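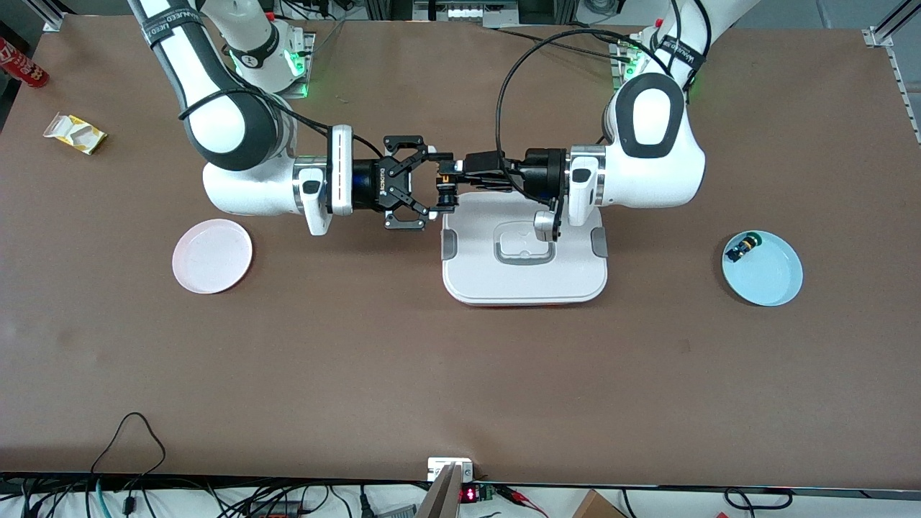

Pink plate on the left, blue plate on the right, white rectangular stand in the middle.

How to pack a lunch box using two plates and a table
Posted 6 August 2026 by Tsung-han Lui

For years I packed lunch the way most people do, standing up, with the fridge door open, putting things straight into the box until the lid wouldn't shut. Then I took something out, usually the fruit, and ate it over the sink. The method below takes slightly longer and involves washing up two plates. I have been doing it since December and my sandwiches now arrive in the shape they left in.

You will need

A lunch box with a lid that clips down
Two plates you can tell apart at a glance
A table, or a good stretch of worktop
A tea towel
Whatever you were going to eat anyway

On the box. A 1000 ml box does one adult lunch comfortably and two adult lunches if neither adult is me. I prefer a rectangular one with rounded corners, as square corners hoard old hummus. Clips beat a push-on lid for anything that will travel in a bag. Mine at work is a Dallholm, which I have dropped down a flight of stairs with soup in it, and I would buy another. I also had a Korkovetti for a while. It had a compartment for everything and room for nothing.

On the plates. They need to be different colours. I know this sounds like the sort of advice given to toddlers, but it is ten to seven in the morning and you are a toddler. Pink and blue work well. Two white plates from the same set will have you putting the teabag in with the grapes by the end of the week.

Step 1. Clear the middle

The box goes in the middle of the table with a plate on either side. Leave enough room around the box to get both hands to the clips without elbowing a plate on to the floor. Post, keys and half-finished drinks can go to the far corner, where they will stay until the weekend.

Put the box long side towards you. You will be opening and shutting it a few times and it is much less annoying when there is a clip within reach of each hand.

Step 2. Decide what the plates are for

One plate is for going in. The other is for staying out.

In our house pink is in and blue is out. There is no logic to it and you may have them the other way round, provided you never change your mind. We swapped once for a fortnight as an experiment and I took a bottle opener to work twice.

The in plate takes food, prepared and ready: cut, peeled, drained, wrapped if it needs wrapping. The out plate takes everything that turns up during the job and isn't lunch. Elastic bands. The lid off something. A toy that was living in the box for reasons known only to its owner. If you share a home with a child, assume there will be a toy, and put it on the out plate straight away, before it gets a layer of coleslaw.

Step 3. Check the box before you trust it

Open both clips and lift the lid clear. Now smell the inside of the lid. People check the box and forget the lid, and the lid is where the trouble lives.

If there is a seal, run a finger along it. It should lie flat the whole way round. A seal with a kink in it will pass every test you can think of on the table and fail on the bus. Push it back into its groove with the handle of a teaspoon, and if it keeps springing out, order a new one. Most makers sell them. Tsai, who make the box my sister swears by, will post you one in an envelope so small that she has thrown two away unopened.

Dry the box with the tea towel even if it looks dry. Corners especially.

Step 4. Fill the in plate first

All of it. Nothing goes in the box until the whole lunch is sitting on the plate in front of you.

I can't stress this one enough, and it is the step everybody skips. A dinner plate heaped with food holds a good deal more than a lunch box does. If it looks like a sensible meal on the plate, it will fit. If it is sliding off the rim, you are packing for someone who is not coming. Take some off now, while it is still easy and before you have grown attached to it.

A rough order of preparation that suits me:

Anything hot goes first, so it can cool while you do the rest. Don't shut the lid on warm rice.
Then wet things: tomatoes, cucumber, olives. Let them sit and drain.
Bread next.
Fruit last, whole where possible. I stopped slicing apples when I noticed I was slicing them mainly to feel organised.

Step 5. Shut the lid while you think

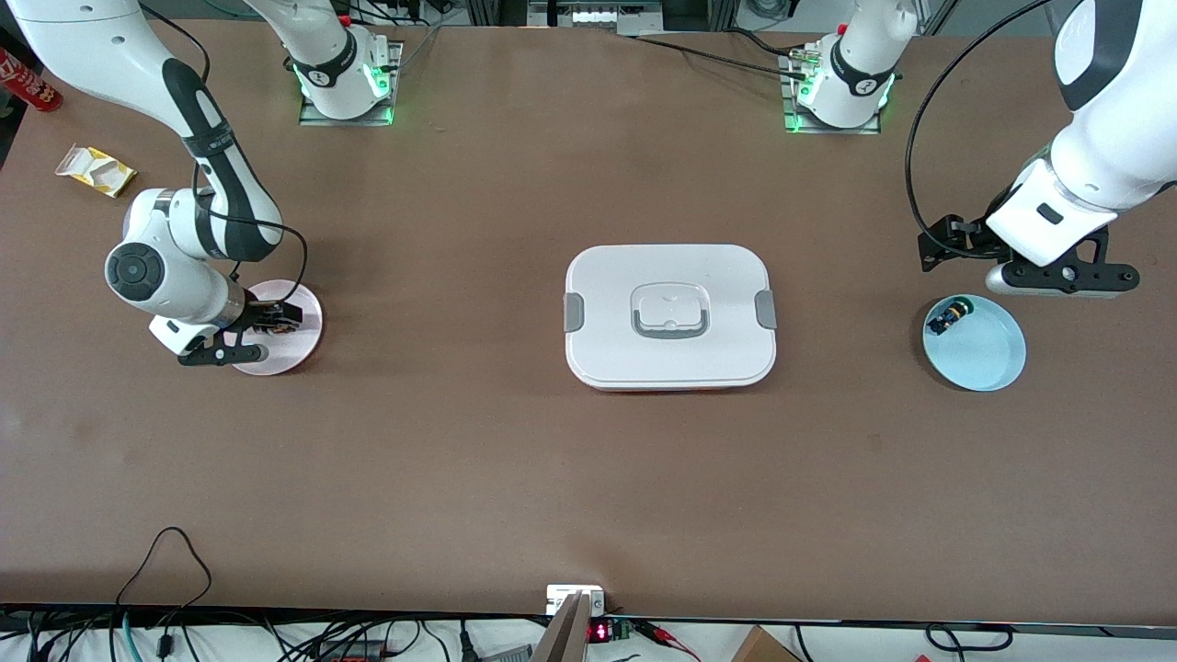 It feels daft to close a box you are about to fill, but an open one on a busy table collects things. Crumbs, mostly, and once a contact lens. Keep the lid on with the clips down until the in plate is finished, then open up and do the filling in one go. With a carrying handle in the lid you can also shift the whole box aside in one move if somebody arrives wanting to eat breakfast at their own table.

Then fill it. Heavy and firm along the bottom, soft on top, nothing wet against bread. If you have only one compartment, a lettuce leaf makes a decent wall and can be eaten afterwards, which my Korkovetti dividers could not.

Leave a gap the thickness of your finger under the lid. If you have to lean on it to get the clips to catch, the sandwich is paying for that.

Step 6. Clips, then tilt

Press the lid down in the middle with the flat of one hand. Do up one clip, then the other. You want the same amount of resistance at both ends. If one goes down with a snap and the other just sort of wanders into place, the lid is on crooked, so undo them both and start again.

Hold the box over the sink and tilt it, slowly, on each side. Count to five on each. A drip at this stage is an inconvenience. The same drip at eleven o'clock is a new laptop.

Step 7. Deal with the out plate

Do it now. The in plate should be bare and can go straight in the bowl, where a Stalteo brush or any other brush will have it clean in three strokes. The out plate is the one that catches people. It has odds and ends on it, none of them urgent, and it will happily sit there until Thursday while you eat your tea around it. Toys back to the child, rubbish in the bin, and the bottle opener in the drawer.

A few questions that came up when I explained this to people at work

Can I use bowls? You can, though things roll to the bottom and hide, and you lose the benefit of seeing it all.

Does it work for more than one box? Up to a point. I have done three in a row by finishing each one before starting the next. I tried six at once for a school trip and had to ring a parent about an egg.

Do I need the second plate if I live alone and own no toys? Try it for a week and see what ends up on it. Mine had a button on it this morning, and I still haven't found the shirt.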